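3.2 Fabric and fold behavior

The 376 garments in the set came mostly from the Menzies outlet bin, a smaller part from Hoverel returns. All sorted by hand before anything else. We kept knits and light wovens, dropped anything with a zipper, padding or a print heavy enough to stiffen the cloth. Printed logos smaller than a palm were allowed. Each piece was washed once, tumble dried on low, and left flat overnight. No ironing. Early on we did iron, and the pressed creases came back in every later fold, so those trials are left out of the counts in Section 4.

Folding was broken into short stages: spread, find a corner, gather or lift, lay over, smooth. The stage we care about most in this section is the gather. When cloth is drawn together at one point the folds do not spread evenly. They run out toward whatever part is free to move, and they get narrow and deep close to the point. Further out they soften and flatten, and in a thin knit they can be gone within a hand's width. Hems behave differently. A stitched hem is two or more layers plus thread, so it resists bending across its length and tends to stay flat while the single layer next to it buckles. Same for corners, only more so, as reinforcing stitches there make a small stiff patch.

Figure 2 gives a typical case in a smooth orange cloth. The folds fan upward from the pinch point, one of them long and dark and comming in from the left, while the hemmed section at the bottom with its pale dashed stitching lies flat. Two short rows of stitching sit just inside the corner, and a second layer shows directly below it. 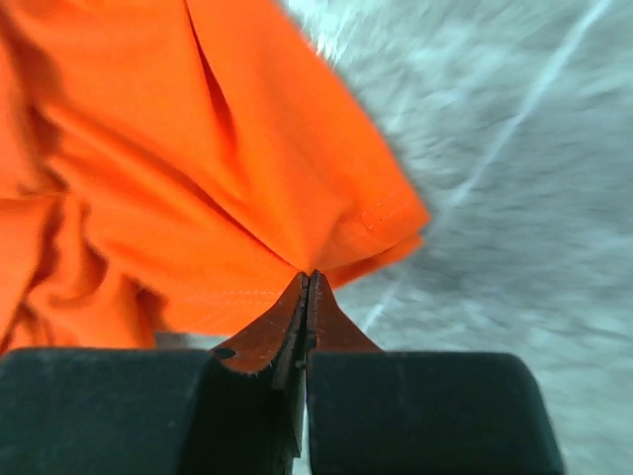
Figure 2. Gathered cloth near a stitched corner. Orange fabric, grey surface.

3.3 Labeling the folds

Labels were drawn by two people working apart, then compared. Three classes: crease (sharp, narrow), fold (rounded, has visible shading on one or both sides), and panel (raised or flat area between the other two). We tried a fourth class for pockets, meaning any hollow closed on most sides by cloth, but agreement was poor and we merged it into fold. Annick Caron wrote the labeling guide and settled the cases where the two sets of labels did not match. Most disagreements were over where a fold stops. A fold that fades into smooth cloth has no real end, so the guide says to stop the line where shading can no longer be told from the cloth next to it. Not a great rule. Works ok on bright colors, less so on black and navy.

Color mattered more than we planned for. On saturated reds and oranges the inside of a fold goes to a darker, redder tone and is easy to trace. On white cotton the same fold is a faint grey and the labelers missed short ones. We did not correct for this. A second pass on the white items only was started in August and is not finished.

Stitching was labeled seperately, as a line with a start and an end, no width. Double rows got two lines. Where a short section joined two rows we labeled it as its own line, otherwise the rows ran together when the labels were exported.

3.4 Surface and layout

All folding was done on a flat top. We tested the Rornosent mat and the Ernov felt. The felt grips knits too well, the back layer stays put while the top one slides, and you end up with a skewed edge that has nothing to do with how the piece was handled. On the mat both layers move together more often. Mat used for everything reported from Section 4 on.

Pieces were laid down in no set orientation. Large items hung over the side sometimes, and the weight of the hanging part pulls folds toward the edge of the table, so these are flagged in the item list. Up to 500 folds were labeled per item type, fewer for socks and washcloths as they barely fold at all.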